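低级别联赛该不该取消角球短传战术的训练课时

Rerkard队上赛季联赛共获得161个角球，其中104个采用短传配合开出，最终由短角球直接或二次进攻打入的只有四个。余下57个直接传中，进了五个。样本不大，但差距足以让人质疑训练时间的分配。

主教练Corinne Van Dusen的解释是，短角球可以拉出对方一名防守球员，改变传中角度，并降低被反击的概率。前两点在理论上成立。问题在于执行者：这一级别的边路球员接短传后，第一脚触球往往朝向边线，防守方有足够时间重新站位，传中角度反而变差。
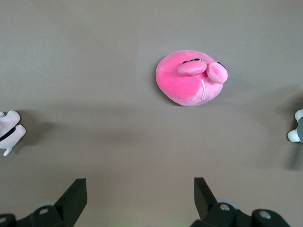 反击一项也需要拆开看。对Balier的客场比赛，Rerkard两次短角球被断，禁区外只留一名后卫，第二次直接导致失球。直接传中时，球队习惯留两人在中线附近，门将站位也更靠前。两种开法的防守配置不同，不能只比较丢球率。

Thibodeaux的做法值得参考。该队助理教练Paloma Whitlock把定位球训练压缩为两套跑位，一套攻前点，一套攻后点，全队只需记住起跑顺序和挡人位置。主罚球员每周加练落点，其他人用省下的时间练二点球争抢。打法单调，对手也看得懂，可防守方看懂之后仍要在身体对抗中赢下第一落点。

反对意见认为，战术过少会被针对。这在职业顶级联赛是实际风险，那里有专职分析人员。Plutia这类球队赛前能看完对手一场完整录像已属不易，多数临场布置只到盯人名单为止。

我的主张是：保留一套短角球，仅在对方无人上前封堵时使用，由主罚者自行判断；其余课时转给直接传中和二点球。十月赛程较密，训练日减少，调整宜在此之前完成。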